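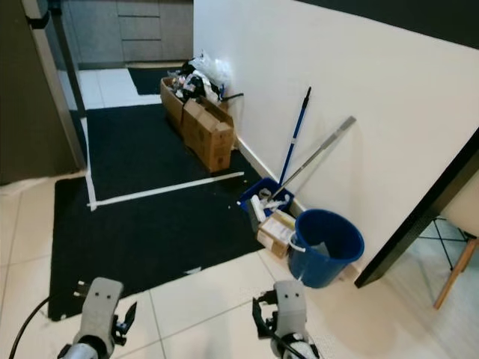
Keeping the Mop Corner Under Control

I love a good mop corner! Most of us don't have a utility closet, so the mop, the bucket and all the little bottles end up against whichever wall is closest to the kitchen. I've lived with one for years and it can work really well. A blue crate, a blue bucket, a couple of long handles leaning on the wall and you're in business, as long as the stuff stays on its own side of the room.

These are the things that have made the biggest difference for me, plus a few that readers sent in after the piece on drawer liners.

Give the long handles a place to stand

Long handles slide. You lean a mop against a painted wall, walk away, and ten minutes later it's on the floor with a bang (usually at 6 in the morning, in my house). The quickest fix I know is a plastic crate. Set the lower ends of the mop and the other floor tools right inside it and they stop skating out across the tile. Heavy bottles go in the same crate and weigh it down, so you get storage and a mop stand in one. Small brushes can fill the gaps.

Want to go a step further? Stick two rubber bumper dots on the wall at the height where the handles touch. No more scuff marks!

Bottles upright, caps toward you

Write the name of each cleaner on the cap with a permanent marker. Looking down into a crate you only ever see caps, and this saves so much pulling out and putting back. Keep bleach and anything acidic in separate containers, and if you have toddlers or a curious dog, the bottles belong up high behind a door, crate or no crate.

Rinse the bucket before you park it

Dump it, rinse it with clean water, wipe the inside with an old rag and leave it right side up with nothing in it. I used to store sponges in mine and they smelled awful by the weekend. If your bucket is always in the way, try a hook at knee height and hang it by the handle. My neighbor Efraín Condori hung his on a Gondholm coat hook and it's still up there after two winters.

The box that catches everything

You know the one. A cardboard box lands by the wall with a few things in it, then plastic bags go on top, then an old sweatshirt, and by December you can't fold the flaps shut. I don't think you have to get rid of it! A catch-all box is handy. What helps is a limit: when the flaps won't close, it gets emptied that same day.

Sort it straight onto the floor. Plastic bags go inside one plastic bag, squashed flat. Fabric that's past wearing gets cut into cleaning rags, and I got 132 of them out of one winter's worth of old T-shirts and towels (yes, I counted, I was proud). Whatever is left either has a home somewhere else or it goes out.

Cardboard soaks up water from the floor, so keep it away from the bucket. If the box is staying for good, swap it for a plastic tub with a lid. Mine is a Salgado and cost less than lunch.

Mats on tile

Cream tile shows every crumb and every drip, and I'm a big fan of black mats over it, especially a small one in front of the kitchen drawers where you stand the most. A few mat habits that pay off:

Lift them once a week and sweep underneath. Grit trapped under a mat scratches.

Mop the tile, then let it dry completely before the mat goes back.

Tape along an edge stops curling and tripping, but pick a tape that peels clean. White shows up beautifully against black, so you can see the edge in poor light. Change it when the corners lift.

If tape leaves glue on the tile, a little cooking oil on a paper towel loosens it. Wait five minutes, wipe, then wash with dish soap.

Grout lines, the easy way

Baking soda and water mixed to a paste, an old toothbrush, and a radio. Do a small patch at a time and rinse as you go. Visitación Goicoechea wrote in to say she does the strip along the wall first, where the bucket usually sits, and I've copied her ever since. It's always the grubbiest part!

Next month: chair legs, felt pads and how to keep them from falling off. Send me your tricks.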